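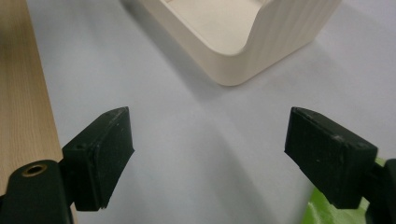

We moved the snack packing at Clokositz out of the back kitchen in June, and it now has a table to itself. Siu-fong Tsao asked for a pale top so that crumbs and spills would show up at once, and the matt one we settled on does that job well. The cream tray with the rounded corners is the shape we have kept to, as it wipes out easily and has nowhere for dust to sit. The pine is left over from the shelves Italo Melis put up in the hall, and he would like it back at some point.

The work is plain enough: food packets, trays and a good deal of wrapping. We order the trays from Jadberg in boxes of 200, and one box lasts us most of the season. The packets come from several shops, mainly Yip on the corner.

Green film, bright at the top and almost milky where it has been drawn into a twist. Thin film like this creases as soon as it is handled, and the printing on it gets hard to read once it is folded. If you need the date or the ingredients from a wrapper, read them before you start bunching it up. Film goes in the soft plastics bag by the door, never in with the paper.

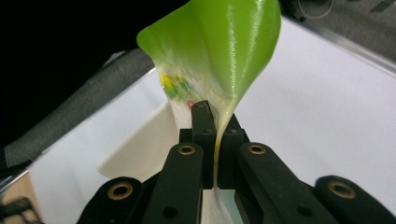
Trays and packets

An off-white tray with a printed food packet in it. These are shallow, with a flat rim, and they stack well when empty but should not be stacked full. We put packets in with the printed side up where we can – it saves picking each one out again to check it. The last order came to 74 trays for Prurkby and the rest stayed here. 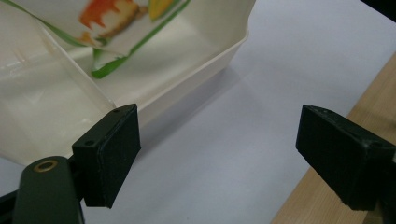 Anything that will not lie below the rim goes in the deeper boxes under the stairs. Siu-fong keeps the list of what has gone where, and it hangs on the hook next to the light switch. Please add to it in pen. Trays going back to Prurkby should be wiped and dried first, then left by the side door before 3 in the afternoon.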